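Home News Products Careers Press Contact

Skoniria opens its remote teaching program for home robots to outside partners

Reading time: 2 minutes

Skoniria will open its remote teaching program to care providers and research groups from November. Until now, only the company's own team could use it. In the program, a person guides a robot through a household task by remote control, and the robot learns from the recorded runs.

The work starts in simulation. An operator sits at a desk with two hand controllers and drives the robot through a virtual apartment, from one room to the next, around furniture and through doorways. Each run is saved together with every movement of the controllers. When an operator is not satisfied with a run, it can be deleted and done again at once.

The first library, called Worer, contains 169 household tasks. For most of them Skoniria asks for 1,000 accepted runs, and for tasks which include a doorway it asks for 2,000. Doorways are difficult for new operators, who often turn too early and touch the post with the base of the robot.

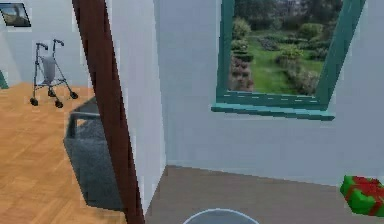 A simulated apartment used for remote teaching, with a walking frame in the adjoining room.

"In the beginning we let our engineers do all the teaching, and the robots learned to move like engineers in a hurry," says Gerd Strobel, head of operator training at Skoniria. "Then we invited people who work in home care. They drive slower, they leave more space near a walker or a chair, and we want to have exactly this in the data."

The training of a new operator takes roughly 19 hours, spread over several days. It begins with simple driving, continues with picking up and putting down objects, and ends with complete tasks – for example, bringing an item from one room to a person sitting in another. After this, operators may also teach a real robot by hand, by holding its arm and leading it through the movement.

The first two partners are the care provider Arnardóttir and the sports equipment maker Skisport, which wants to teach robots to sort and store rental equipment. Both will send their own staff for training. Recorded runs remain the property of the partner, who decides whether they are added to the shared library.

Interested organizations can register through the partner page. An online introduction with a live demonstration takes place every Friday at 3 p.m.

Related news
Worer library: new tasks for kitchen and hallway
How we check a recorded run before it is accepted
Skoniria is looking for part-time remote operators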